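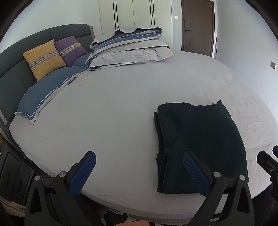 図1　円形のベッドとクッション

提出日：2020年7月22日（水）
共同制作：ゴンサロ・ロウロ（Gonçalo Louro）、シマン・ゲレイロ（Simão Guerreiro）

# 就寝前の過ごし方と寝つきに関する調査

## 1. テーマを選んだ経緯

4月に授業が自宅受講に切り替わってから、私たちの班では寝る時刻が遅くなったという話がよく出た。通学がなくなり、朝の支度にかかる時間は減ったはずだが、起きるのがつらいという人はむしろ増えていた。そこで、寝る前の時間に何をしているか、それが寝つきとどう関係するかを調べることにした。

睡眠時間の長さについては先行する調査が多い。本報告では長さを扱わず、布団やベッドに入る前の行動と、入ってから眠るまでの感覚に範囲をしぼった。

## 2. 方法

調査はアンケートで行った。質問は次の5項目である。

1. 平日に寝床に入る時刻
2. その直前にしていること（複数回答可）
3. 寝床に入ってから眠るまでの長さの感じ方
4. 寝床を睡眠以外に使うか
5. 翌朝の気分

学内の掲示と授業の連絡網で回答を募り、130人から回答を得た。このうち質問3に記入のなかった23人は、寝つきの集計から除いた。質問2だけを見る場合には含めている。

アンケートとは別に、班の2人が睡眠の記録もつけた。記録用紙は市販の手帳を参考にゲレイロが作り、就寝前の行動、飲んだもの、部屋の明るさを毎晩書き込んだ。明るさは照度計がなかったので「明るい」「薄暗い」「暗い」の三段階とした。

## 3. 結果

### 3.1 寝る直前の行動

最も多かったのは携帯電話の操作で、次が動画の視聴だった。課題をしているという回答も目立ち、自由記述には「提出の締切が夜中の零時なので、それまで机を離れられない」というものが複数あった。読書や音楽は少数だった。入浴を直前に選んだ人は予想より少なく、夕食の前に済ませる家庭が多いようである。

### 3.2 寝つき

寝つきが悪いと答えた人は、直前まで課題をしていたグループに多かった。携帯電話の操作については、はっきりした差が出なかった。操作しながら眠くなるという人と、目がさえるという人の両方がいて、同じ選択肢に入ってしまったためと考えられる。選択肢を「連絡」「読むもの」「ゲーム」などに分けておくべきだった。

### 3.3 寝床の使い方

寝床を睡眠以外にも使う人は多かった。座って授業を受ける、食事をする、翌日の服を広げておく、洗濯物を一時的に置く、などである。ひとり暮らしの回答者では、部屋が狭く、ほかに座る場所がないという理由が多く書かれていた。

服や洗濯物を置く人に、寝る前に片づけるかどうかは尋ねていない。ロウロの記録では、物をどかすところから始めた夜は寝床に入る時刻が遅れがちだったが、一人分の記録なので傾向とまではいえない。 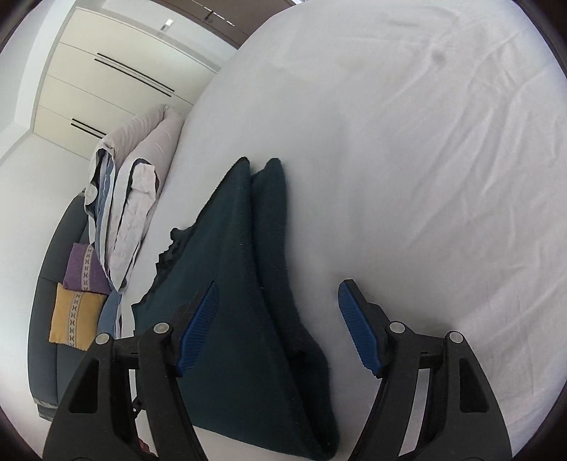 ## 4. 考察

寝床で授業を受ける人のほうが寝つきが悪いという仮説を立てていたが、集計では確かめられなかった。寝床で授業を受ける人には、昼寝をする人も多く含まれていた可能性がある。昼寝の有無を質問に入れていなかったので、二つの影響を分けることができない。

一方、締切の時刻の影響は自由記述からも読み取れた。締切が夕方の科目では、夜に課題をしたという回答が少ない。個人の習慣だけでなく、授業の側の時間設定も寝る時刻に関わっていると考えられる。

翌朝の気分は、寝つきよりも寝床に入る時刻との関係が強く見えた。ただし本人の感じ方をたずねた質問なので、もともと朝が苦手な人の影響を除けていない。

## 5. 反省点と今後の課題

回答者が同じ学科に偏ったことが一番の問題である。実習の多い学科では結果が違うかもしれない。また、調査の時期が期末課題と重なったため、ふだんの生活を表しているとはいいにくい。

次に行う場合は、休み明けの時期に同じ質問をもう一度配り、昼寝と締切の項目を加えたい。記録用紙も毎晩書くには欄が多く、後半は空欄が増えた。飲みものの欄は削ってよいと思う。

## 6. 分担

- ロウロ：アンケートの作成、集計、3章と4章の執筆
- ゲレイロ：記録用紙の作成、回答の募集、1章、2章、5章の執筆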